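Cell notebook, Lellau bench
August, entry by Hermenegildo Orozco

09:40
Picked up the cell after the Jomitz demo set came back. Two arms, both to be recommissioned before the Paucar cable trials restart. Open items from last time: wrist camera drift on the first arm, finger pad wear on the second, and the controller log throwing a gripper timeout at the end of long runs. Last run stopped at cycle 2,057 of a planned 3,000. Log says timeout on close, no overcurrent, joint temps normal.

Started with the wrist camera. Depth offset against the flat target was outside our limit on the left half only, so I suspected tilt in the side bracket and left the intrinsics alone. Checked the bracket screws with the small driver. One took a quarter turn, the others were tight. Paint-marked all of them. Reseated the connector on the camera and checked that the cable keeps its loop with the wrist at both ends of travel. It needs the slack — do not tie it down to the link, we lost a connector that way in the spring.

Collar below the gripper housing is scuffed along its lower edge. Cosmetic as far as I can tell. Logged, not replaced.
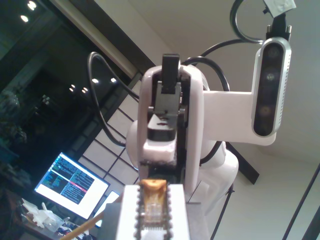

11:15 Gripper timeout
Ran open/close with no load, 700 cycles at default speed. No fault. Repeated at reduced force and got the timeout twice, both on close. The driver waits for a position the fingers do not reach when the force limit trips first. Raised the wait window in the config and changed the check so that it accepts either position or force. Old file kept next to the new one with the suffix _prev.

Second arm: new white pads on both black fingers. Prustosholm pads, same part as before. Wiped the finger faces with alcohol, let them dry, pressed the pads on and left the gripper alone through lunch. Re-zeroed the opening afterward.

13:30 Rack task check
Moved to the table with the open-frame rack and the blue switch in it. Bubble wrap stays on the table under the work. It does throw glare spots into the depth image, so the table plane is now fitted with those points masked out. Taught the pick pose for the yellow Ethernet cable with the fingers just behind the plug. Second arm holds open on the other side at the standby pose. Keep the cable tail running off the right side of the table, otherwise it lies across the approach path. 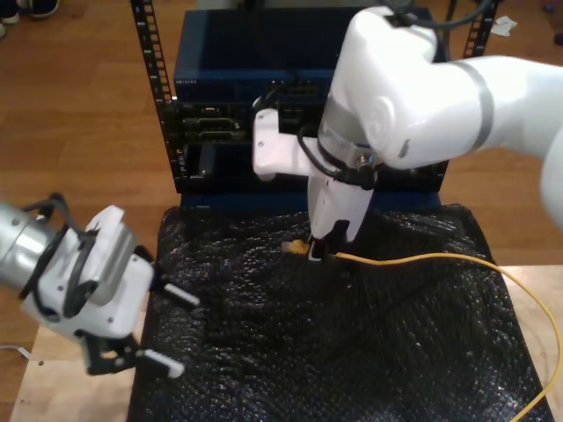 15:50 Settings as left
Force limit on close: 40 percent, both grippers
Speed: default for free moves, reduced near the rack
Camera extrinsics: new file, loaded at startup
Pads: second arm new, first arm unchanged

Still open
Left-side depth offset is down but I want a second measurement after the arm has been cold overnight. Full 3,000 cycle run not started. Whoever starts it, check the paint marks on the bracket first and write the log name in here.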